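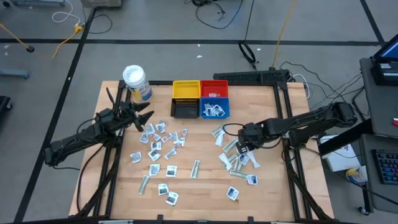 By the Drisska Residents' Group
2025-03-30

DRISSKA WILL GO TO THE HEARING, AND IT WILL BRING SANDWICHES

Residents of Drisska will oppose the appeal by Nermont Homewares over its plan for a superstore at the Purkesville Road turnoff, the group announced today. The town council refused the application in its first form. Nermont has now asked the regional planning panel to take a second look, and has made the building 2 feet shorter in the meantime.

The group has read the revised plans and welcomes the 2 feet. It remains concerned about the other 40.

Under the proposal, the store would fill the old Ekinci orchard, the first thing drivers see as they come into town. Nermont's planning statement calls the site "underused." The last of the pear trees were not asked for comment. The statement also describes the loading dock as a "gateway feature," a phrase the group has enjoyed reading aloud at meetings.

Traffic is the main objection. Purkesville Road has one lane each way and a bend that has been on the county's repair list for 18 years. Nermont's traffic study was carried out on 3 weekday mornings during the school break and found the road to be quiet. The group agrees that it is very quiet when school is out.

Residents also want answers on stormwater. The lower end of the orchard floods most springs, and the new plans put the customer parking there.

The group is not against shopping. Most members own a drill, and several would like a better one. Nermont has been invited to consider the empty lots beside the Purkesville rail yard, where there is a four-lane road and a good deal of room for gateway features. It has replied that it will keep all options under review.

The panel is expected to hear the appeal in May. Written comments can be left at the Drisska library desk until the end of the comment period, and forms are in the tray marked "Forms." The revised drawings are on the wall next to the copier. Please do not write on them, as someone already has.

ENDS

Media inquiries: Drisska Residents' Group, care of the Drisska library.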